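October, late morning, desk by the partition

Right, paper storage. I've been putting this off since Misaki Kaneko moved the printouts off the windowsill and onto my chair. We've got the drafts for the Brerareo reading booklet in four type sizes, plus all the old proofs, and they've been living in a heap under my coat. So they're going in boxes, wrapped ones, so that people can find them by colour from across the room. Orange is reading texts. Themis wants blue for the forms but hasn't bought any blue paper yet (Themis, if you're reading this, please buy some blue paper).

Sheets go in flat, face up, top of the page towards the handle hole. I know Mitsuko likes hers the other way round but I've started now and I'm not turning them all! 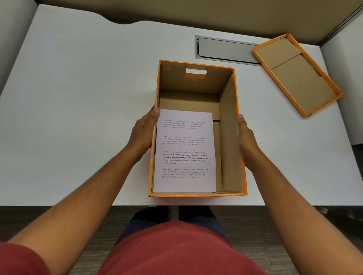 Village life text going into the orange box.

That text is the one with the same paragraph printed four times, by the way. I want to keep it because Kazuhiro uses the repeats for comparing how people read the small type first time and second time. Please don't "correct" it and print me a new one, which is what happened in the spring.

Job number for the booklet is 607, and I've put it on the list by the printer. The Daritz proofs are 413 and they want a box of their own. I did try putting both jobs together last month and spent a whole afternoon pulling them apart again, so never mind that it looks tidier on the shelf. 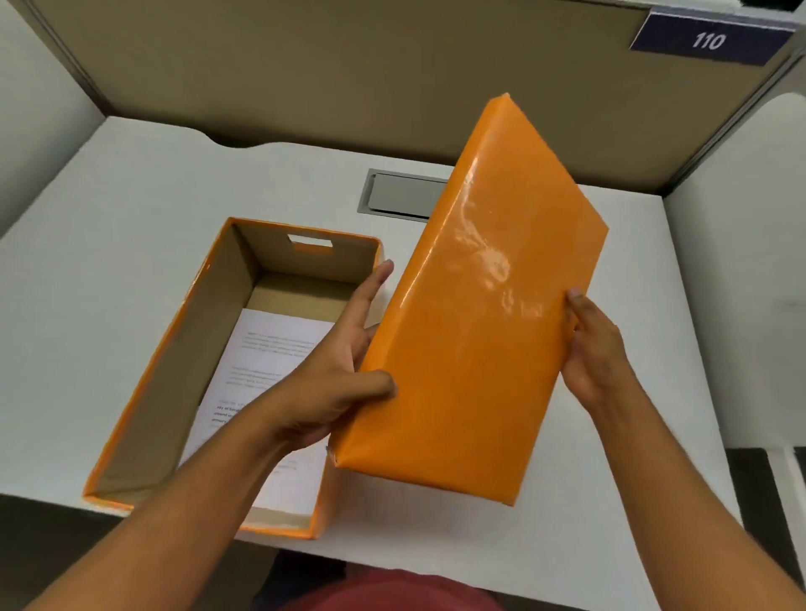
Wrapping is the bit I'd do differently next time. I used the glossy stuff from the Jernden roll, cheap and cheerful, lovely colour, but it shows everything. There are faint creases in the lid where the paper folds round the edges, one corner's a bit rumpled, and the box has a small torn or worn spot along the top of the left wall. I'd go for a matt paper if we can get it, and fold the corners like a parcel before any glue goes near them. Mawuli reckons clear tape over the top edges would help. Worth a go on the next one, I suppose, though I can see it peeling by Christmas.

I've left the insides plain. Misaki asked about lining them as well and I said no, life's too short.

Still to do: label for the short end, ask Themis about the blue (again), find out whether the Isaksson shelf will take two boxes side by side or if they'll have to be stacked. Tape measure has gone missing from the drawer, if anyone's got it.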